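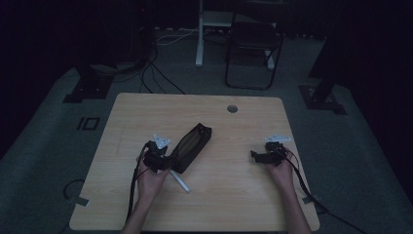
Home Notes Workshop Talks Contact

Last updated in May

6 minute read

Three cheers for the boring fault

Natalie Blackburn

I love a good robot failure. The spectacular ones get all the attention, of course, the toppled walkers and the thrown crockery, and I watch those as happily as anyone. But the fault I want to talk about made no noise at all for weeks, and I think it taught our little group at Prenier more than anything we got right last winter.

We teach robot arms to tidy tables. A person sits down with a gripper in each hand and does the job, picks up a pouch, turns it, puts it somewhere sensible, and the recordings go off to train the arm. It's a lovely way to work! You forget the machine entirely after ten minutes and simply tidy, and the movements that come out have a person's impatience and care in them. The grippers themselves (we call the design Flastar, after a misheard word on a bad phone line) have been through more versions than I'd like to admit.

The trouble showed up on the arm. It reached for a zipped pouch, closed on it beautifully, lifted, and then pressed down into the tabletop as if it believed the table was lower than it was. The arm stopped itself, as it should. We put it down to a bad starting position and ran it again. Same thing. On the third go the force limit tripped a fraction late and the left finger mount cracked right across, and a piece of it skittered over the floor and ended up under my chair.

No one was hurt, and no one was within reach, because Dernon, where we rent our room, has a sensible rule about standing behind the line when an arm is live. I used to find that rule fussy. I've stopped.

A screw and a cable

We blamed the software first, as everyone does. Two days went on that. Then I sat down with one of the hand grippers and squeezed it open and shut while watching the width reading on the screen, and every so often, when I bent my wrist inwards, the number jumped by 3 mm and came back.

It was the cable. Where it left the gripper and ran back along the forearm it had no slack, so a bent wrist tugged the connector, and the connector sat on a board held by a screw that had worked itself loose. And when do people bend their wrists inwards? When they reach down to a low, flat thing on a table. The fault hid in precisely the movement we cared most about, which I still find delightful in a slightly horrible way.

We went back through the recordings. Of the 276 in that set, 131 had the jump in them somewhere. They had all passed our checks, because our checks asked whether the numbers were in range, and they were. The arm had learned quite faithfully that near the tabletop your fingers suddenly change width and you had better push.

So here's my first opinion: a fault in the recording kit is a safety fault. We had filed it in our heads under "data quality", a phrase that makes the eyes slide off the page. If a wheel sensor on a delivery cart told lies, we'd call it dangerous straight away. A hand-held gripper seems harmless, it's a thing you wave about over a desk, and yet its small lies get copied into a machine with a motor in every joint.

Look at your fingers

My second opinion is that looking is badly underrated. I mean bending down with a torch and looking at the hardware, every morning, before the kettle. Our pads are plain black blocks with little screw tips showing here and there, and I used to think of them as finished objects. Now I put a thumbnail to each screw. I waggle the pivot. I bend my wrist every way it goes and watch the number. It takes less time than finding a clean mug, and I've come to enjoy it, the way some people enjoy checking the oil.

I also look at the gripper's own camera view with nothing in the fingers, only bare table between the pads. If a pad sits differently from yesterday, I want to know why before I record a single thing.

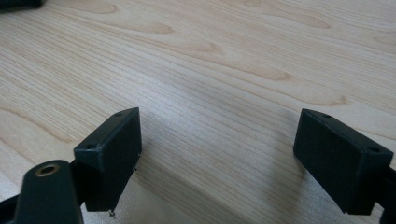 Keep the bad ones

Plenty of people told me to delete the spoiled recordings and move on. I wouldn't, and I'd argue with anyone who would. We kept the lot, labelled, in their own folder, and they've become the most useful thing we own. Any new check has to catch them. The first version of our jump detector missed a good handful, and we'd never have known without real, messy, human examples to try it on.

Since then we've recorded over 1000 new runs with a loop of slack at each wrist and a dab of thread lock on that screw. The D'Amico arm we use now sets the pouch down so gently that I made everyone in the building come and watch.

I'd love to see more groups publish this sort of thing, with the part numbers and the embarrassing dates. We all read one another's results, and very few of us get to read one another's repair logs. Ours is up on the Workshop page, cracked mount and all. If you've got one, send it to me and I'll link to it.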